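Workshop Skills 2: Handout 6
Connecting small modules at the bench

Ngọc Tăng, Jirkedham evening course

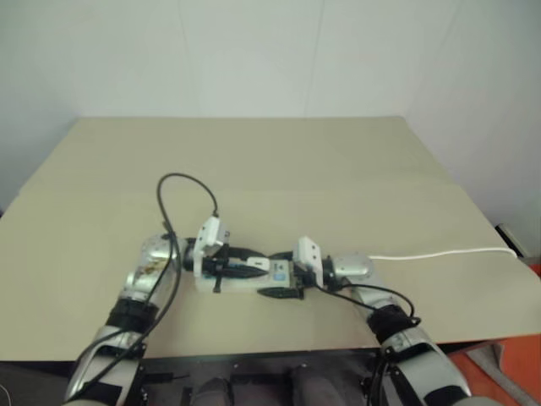 Last time we got as far as the claim, repeated in most beginners' guides, that a plug "only goes in one way". I said I had doubts and I still do. Plenty of plugs will go a fair distance in the wrong way before anything stops them, and by then a pin may be bent. Treat the shape of a connector as a hint.

1. The work surface

The Lục notes tell you to buy a proper bench mat. Perhaps. Plain card sheeting over the table gives you a pale background, which helps when you drop a black screw, and it can be thrown out when it gets grubby. What it does not do is protect anything from static, whatever the man in the shop says. If your module's instructions ask for static protection, get the real thing.

2. Holding the module

Hold the body by its end or edges. Bring the plug to the module with the other hand and line it up before you push. I see people do these two steps as one, in the air, with the cable pulling sideways - then they blame the socket.

Hold the plug by its housing. Yes, you have all seen someone pull one out by the cable and get away with it.

3. Slack

A cable with a bit of spring in it will push back at you. Let it rise in a loose loop if it wants to. The advice to "dress all cables flat before connecting" (Endale booklet, page 57) strikes me as written by someone thinking of the finished job. Connect first, tidy later.

4. Does the click mean anything?

Sometimes. Latching plugs click, friction-fit plugs mostly don't, and some click before they are fully home. Look at the gap from the side, then give the housing a gentle tug.

The Muvamier leaflet promises 100 per cent reliable contact after one firm push. It doesn't say how many plugs were tried, or by whom, so I'd leave that figure out of your write-ups.

5. Labels

Read the label before you connect anything, and copy the rating into your notebook. A label tells you what the maker meant to put in the box. Check the supply with a meter as well.

For next session

Read section 3 again and try it both ways, cable flat and cable loose. Write down which one you found easier, even if it disagrees with me. Bring the notebook, a meter and one lead you don't mind spoiling. Room 558, 7 pm, side entrance.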